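The Patience of the Sleeve

In the town of Benwood, a robot is learning to fold shirts, and its teachers are people who fold them at home. They do not write code. They hold a gripper in each hand, they stand beside a bed, and they fold the same shirt until they know every seam of it.

The project is called Melnyk, and it is run by a small company, Zundura. It asks for 1000 demonstrations of each kind of garment. Tyson Perron, who trains the new teachers, told me that the first 100 are usually the worst. "People move as if the tool was their hand," he said. "But the tool has only two fingers and it cannot feel. You must look more than you are used to."

I tried it myself one morning in September. A towel is easy. A denim shirt is heavy at the seams and soft everywhere else, and the sleeves have their own ideas. You open the fingers over the cloth, you go down slowly, and only then you close. If you hurry, you catch the sleeve and the body together.

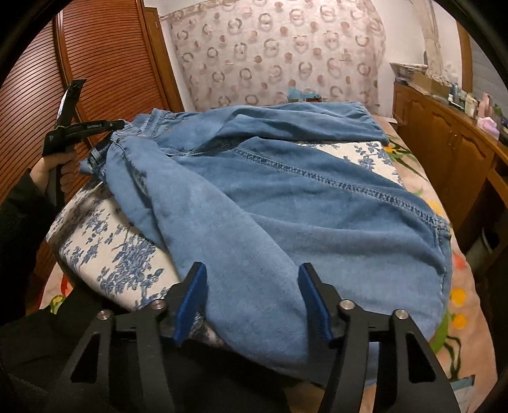

What the robot keeps

Every movement of the grippers is recorded together with the view from the tool. Later the robot arm tries to repeat not one fold but the general habit of many folds. For this reason Perron does not want all his teachers to work in the same clean room. He wants different beds, different covers, different light.

Mistakes are welcome too – if the teacher repairs them. A sleeve that slips and is picked up again is a good lesson, he says, and he keeps it.

The next garment on the list is a raincoat. Perron has already tried it 400 times, and he is not yet satisfied with the hood.

Contact the magazine | Copyright Tircombe Review | Back to top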